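무르네오 소프트볼 클럽, 11월 자모라 구장에서 실내 리그 개막

예고된 점수 차보다 관중이 먼저 놀랄 전망

무르네오 소프트볼 클럽은 오는 11월 자모라 실내구장에서 여자 소프트볼 겨울 리그를 연다. 참가 팀은 여덟 팀이다. 지난 시즌 우승팀 우스츠카와, 그 우스츠카에 결승에서 두 점 차로 지고도 축하 회식에는 가장 오래 남아 있던 스케쿠텍이 개막전에서 다시 만난다.

스케쿠텍의 선발투수 소피아 스테파누는 결승전 이후 체인지업을 새로 익혔다. 본인 말로는 "타자도 속고 포수도 속는 공"이다. 포수 쪽은 구단이 계속 손보고 있다. 우스츠카의 머틀 야지 감독은 이 소식에 "우리 타자들은 원래 직구에도 잘 속는다"며 크게 걱정하지 않는 눈치다.

경기는 7이닝제로 치르며, 4회 이후 점수 차가 크게 벌어지면 콜드게임을 선언한다. 지난 시즌 이 규정의 혜택을 가장 많이 본 것은 매점보다 일찍 퇴근한 심판진이었다.
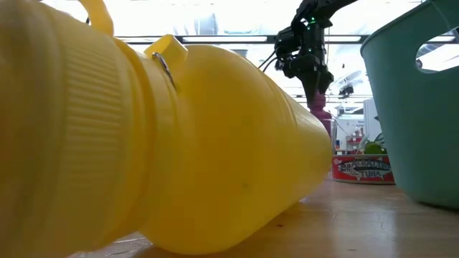

실내구장인데 타구가 천장에 맞으면 어떻게 되나?
페어 지역 천장에 맞은 공은 인플레이로 보며, 바닥에 떨어지기 전에 잡으면 아웃이다. 파울 지역 천장에 맞으면 그 즉시 파울이다.

이 조항은 지난 시즌 야지 감독이 심판에게 가장 자주 낭독해 준 대목이기도 하다. 올해는 규정집을 각 더그아웃에 한 부씩 비치하니 낭독은 생략해도 된다.

자모라 구장의 좌석은 1,934석이다. 클럽은 개막전 매진을 목표로 하고 있으며, 지난 시즌에도 같은 목표를 세운 바 있다. 당시 개막전에서는 파울볼을 주우러 옆 구역까지 걸어가는 관중이 자주 눈에 띄었다. 올해도 주운 공은 가져가도 좋다. 단, 경기구가 모자라면 장내 방송으로 정중히 돌려달라고 부탁할 수 있다.

입장권은 자모라 구장 매표소와 클럽 사무국에서 판매한다. 시즌권 소지자는 개막전에 동반 1인을 무료로 데려올 수 있다. 개막전은 오후 6시에 시작하고, 출입문은 한 시간 전에 연다.

취재 문의: 무르네오 소프트볼 클럽 홍보 담당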